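6 minute read

We use cookies to remember your preferences and count visits. Accept or manage your choices.

The Kela Blue Tray: Three Weeks With a Rectangle

There comes a point in the life of anyone who reviews household goods when a plastic tray arrives in the mail and you hear yourself say "oh, good." I reached that point in March. The tray is made by Kela, it is blue, and I have now spent more time thinking about it than I spent choosing my last apartment.

I should say where I stand on trays. I grew up in a house where things were put down on whatever was nearest, which was usually another thing. My mother owned one tray, a round tin one with a hunting dog on it, and it lived behind the refrigerator for special occasions that I assume are still coming. So I arrived at adulthood with no tray habits at all, and I had to be talked into them by Rawan Mansour, who shares the workroom with me and believes that any small part without a border around it is already lost. She has a point. I once found a cabinet screw in a sandwich.

The Kela is a rectangle with rounded corners and a raised lip that goes all the way around. The floor is flat. There are no compartments, no molded finger grooves and no little embossed leaf to tell you the company cares. I can't overstate how restful this is. The last tray I reviewed, the Warkedura, had a divider system with its own instruction booklet, and the dividers popped out whenever you looked at them with any confidence. It's now under a fern.

What I want from a work tray is that small things stay in it and that I can see them. On the first count the lip does its job. I've carried screws, beads, a set of drawer pulls and one very full helping of pistachios from the bench to the couch, and the only casualties were pistachios, and that was deliberate. Round things do roll to the edge if your table isn't level, and they gather there like guests who only know each other. A textured floor would fix this. A textured floor would also collect glue, so I've decided to live with the rolling.

On the second count, blue turns out to be a smart choice. I'd have picked white, because I have no imagination, and then I'd have spent my evenings patting around for white plastic wall anchors. Against the blue, brass shows up, steel shows up, and anything yellow practically shouts.

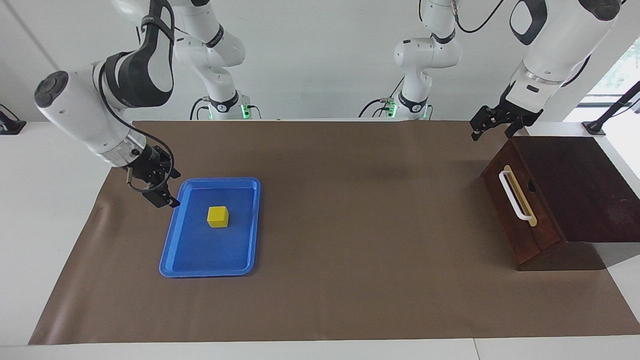
One yellow cube in the blue tray, brown paper underneath, wooden box with the white handle to the right.

The brown paper is a habit I'd recommend with or without the tray. I buy mine from Erkier in a long roll and lay a big sheet over the white tabletop before I start anything. A white table is a beautiful thing to own and a miserable thing to work on. Every pencil mark is a confession. With paper down I can write measurements next to the part they belong to, then fold the whole mess up on Monday and pretend I've cleaned. The tray slides on it more easily than I'd like. If you lean on one side while reaching for the stapler it will drift, and a strip of shelf liner underneath solves that for pennies.

Now, the box. I'm getting ahead of myself, as it isn't part of the Kela package and I've had two emails already asking whether it is. It's a separate piece from Kuo, in a reddish-brown stained wood, and I'll give it a review of its own when I've made up my mind. The short version is that I like the color very much and I'm still arguing with the handle. It's a white bar set vertically on a long, narrow, brass-colored backplate, and it looks as if it was promised to a much grander piece of furniture and took this job in the meantime. Leen Harb thinks it's elegant. Fouad Hakim thinks it looks like the door to a very small bank. I've gone back and forth and currently side with the bank.

I mention the box mostly for the sake of the color question. If your work area leans toward dark wood and brass, a bright blue plastic tray is going to look like a lunchroom wandered into a library. Kela doesn't seem troubled by this and neither am I, but I know there are people who coordinate their benches, and I'd want them warned.

Cleaning is easy. Warm water, dish soap, a soft sponge. Wood glue peels off in a single satisfying sheet if you let it dry first, and I'll admit I have spilled a little on purpose. Permanent marker does not come off. I know this because Issa Awad labeled the underside of mine with his own name, on the theory that it would eventually be true.

Some complaints, so you know I was paying attention. The lip has no real grip to it, so lifting the tray with one hand means pinching the rim and hoping. Two hands are fine, but if I had two hands free I wouldn't be reviewing trays, I'd be juggling. I'd like a notch or a small cutout at each end. I'd also like it to come in a second size. Kela makes just the one, and when Raghda Atallah came over to sort her late uncle's buttons (358 of them, she counted, I made tea) we had to work in shifts.

And the sticker. The label is stuck squarely in the middle of the tray floor with an adhesive that could hold a wing on an airplane. It took me an evening and some cooking oil to get it off. Whoever decided on that spot had a whole underside available and chose otherwise.

Would I buy it? I already have. I now own 2, the review one and one I paid for, which is the closest thing to a rating I'm able to give. If you need compartments, look elsewhere, and check under my fern first. If you need a flat place with an edge, get the Kela, put some paper under it, and peel the sticker off before you have any plans for the evening.

The Kuo box review should be up next month, assuming I've settled the matter of the handle by then. Fouad has asked to be quoted at length.

Get new reviews by email. Enter your address to subscribe to our newsletter. Unsubscribe at any time.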